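The Kitchen After Ten

When the plant in Molton went to a third shift in April, dinner in many houses moved to one in the morning. Narendra Agarwal eats then, alone, with the radio low. He has worked nights at Prulteo for 3 years and says the hardest part is food.

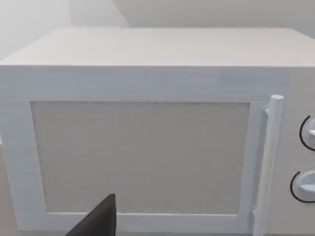 A white microwave against a bare wall.

Most night workers reheat. A pot of dal or chili gets made on Sunday and lasts until Wednesday, and after that it's toast. Agarwal used to drive to the diner on Mathur Street, but it closes at midnight now. The round trip was 40 minutes anyway.

Noise matters too. Houses built for day people carry sound, and pipes are the worst of it.
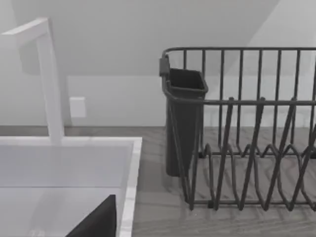 Narendra Nigam disagrees, saying he could run every tap in the house and his kids would sleep through it — what wakes them is the smell of onions.

He cooks before his shift instead, at 2 in the afternoon, and packs two meals. One is for the break. The other waits in the fridge under a plate. 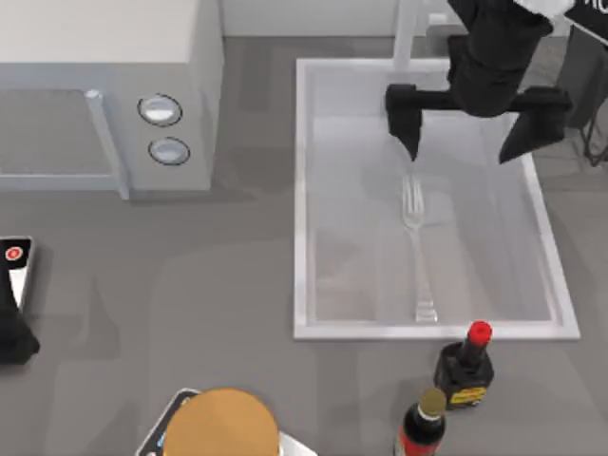
A fork in the sink.

Couples on opposite shifts leave each other notes, and chores. Whoever gets in last does the dishes, or says they will.
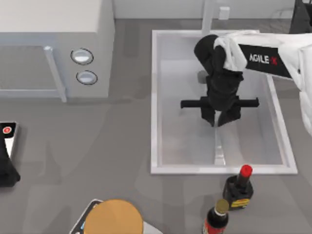
Agarwal's wife works days, so they eat together on Saturdays only. It is a long meal, usually rice and fish, and the phones stay in the hall. Cleaning up takes a while. A white sink set in a gray counter shows every drop of turmeric, and he scrubs theirs before bed — by then it's getting light.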